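Journal > Kitchen > Bread and Other Obsessions

So I finally caved and started a sourdough starter in December, years after everybody else I know had theirs, named it and killed it. Mine lives on top of the fridge in an old Wolmont jam jar and it smells like nail polish remover on the bad days and yogurt on the good ones. I feed it before coffee, which is the only reason I remember at all!

The first 3 loaves were bricks. I mean it, I could have propped the garage door with them. I was following a recipe that wanted the dough left for four hours, and my kitchen sits at 68 degrees in winter (the landlord runs the heat, don't get me started), so four hours was never going to do it. Now I mix after dinner, give it a few folds while I watch something dumb on TV, and shape it whenever it looks puffy and jiggles. Then the fridge for 16 hours, sometimes longer if Saturday gets away from me.

Flour matters more than I wanted it to. I switched to the Cadmont bread flour and the dough quit spreading out like a pancake. It costs more, and I grumble, and I keep buying it.
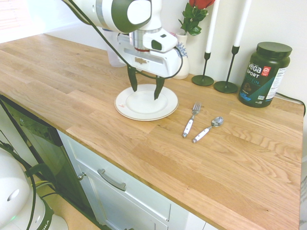 Annick Dhillon wrote to tell me I'm still baking too pale, and that I should leave the lid off a good ten minutes longer than feels safe. She also thinks rye in the starter would perk it up. I tried the lid thing last night and the crust crackled the whole time I was washing up, so point to Annick. Rye is next, once I've used up this bag.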